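Re: [hekville-home] bathroom clear-out, what do you keep?

Hi Borghild and all, 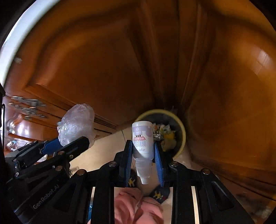 I'm on your side about little bottles. Mine live in the low cabinet by the big doors, and I swear they breed in there! So I dragged the trash bin over and went shelf by shelf.

Borghild Haugland wrote:
> I have 5 half-used bottles and can't toss a single one.
> Does anybody rinse them out, or do they go straight in
> the bin?

I check the date first (if I can read it), and anything past it goes. Plastic bags get one more use as bin liners, then out too. The bin filled up way faster than I expected, wrappers mostly. Still haven't touched the sock drawer, ugh.

Wagner, did you ever find your list?

Vanderleia

Contact the list owner: Jailson Seixas
Last updated 3rd June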